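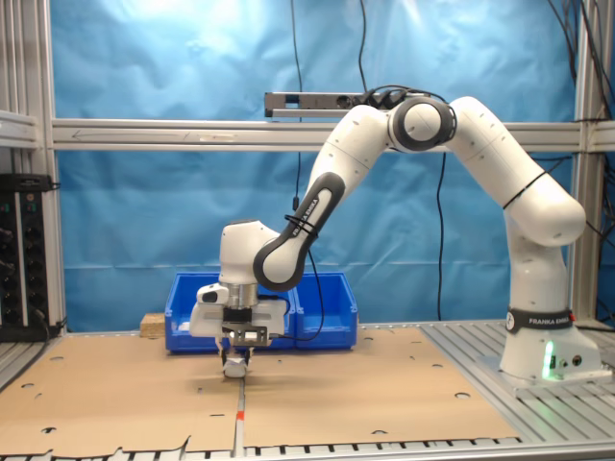
Hello all, and thank you to everyone who wrote back about cable routing. I've read every reply at least twice, the last time with my supper going cold next to me. My own trouble all through August was the wrist cable, which kept going tight whenever joint 7 turned far enough one way, and I think I finally have it behaving. It's cinched to the forearm with two cable ties now, and then it hangs in a free loop below the forearm before it gets to the wrist. I had been pulling that loop up snug because it looked neater, poor thing. I still want to swap the ties for hook-and-loop straps, as I seem to change my mind every other evening and I'm tired of snipping.

Zarmeena Niazi wrote:

> Salma, before you buy a longer cable, try giving the one you have
> more slack at the wrist. Ours at Dustthorpe pulled out twice
> before we did that. Also, what are you using under the parts?
> Our fingers keep scraping the bare slats.

Zarmeena, you were right about the slack, and I've sent the longer cable back! As for the table, I put down two flat sheets of brown cardboard, the kind with little round holes all over, and they do very nicely. Mine is a bit ragged along the front edge and I don't mind in the least. The one thing to watch is the seam between the sheets, where the aluminum shows through. I stuck a bit of red-orange tape there so I can tell if anything has crept.

Next up is the pick-and-place run, small parts into the blue bin. I'd like to get through 100 picks without touching anything, and my best so far is an embarrassing number I'll keep to myself. Dorin, do you still have your notes on finger closing speed? I'd love a copy - even the messy version.

Warmly,
Salma Berrada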